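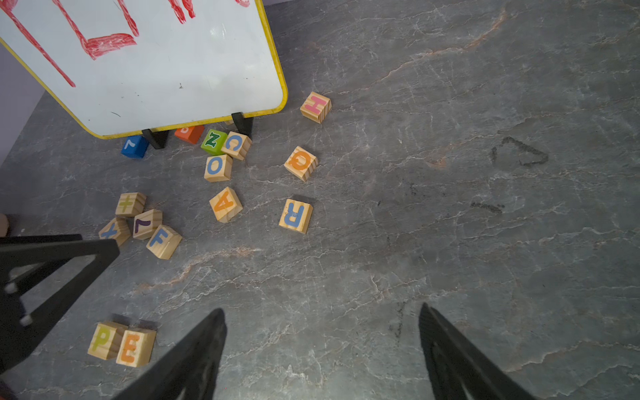 Can you fit soft-close hinges to old kitchen cabinets without replacing the doors? In most cases a clip-on damper is enough, and the Rista set I bought went onto doors that were hung long before I moved in.

Home Improvement > Kitchens > Reviews

25 December 2020 | by the Cliststead House Diary

Kitchens Bathrooms Floors Paint Contact

I put the Rista dampers on in September and I still open cupboards just to watch them close! Each one clips over the arm of the hinge, no drilling, and a little slider sets how hard it brakes. The whole kitchen took me one afternoon, with a break to hunt for the small screwdriver.

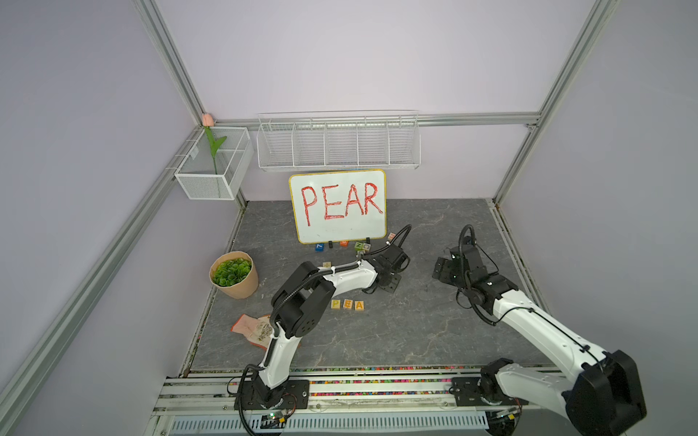
Wire baskets on the rail, with a tulip in one.

Two doors gave me trouble. The tall pantry door is heavy and needed two dampers, top and bottom – with one it still banged. The corner door has an Otano hinge with a fatter arm, and the clip wouldn't grip until I bought the wide adapter, sold separately.

I paid 47 for the box, adapter not included. The instructions are tiny drawings, so look at them in good light. I love these things, and the bathroom vanity is next – those hinges are Halás, so I'll measure the arms first this time.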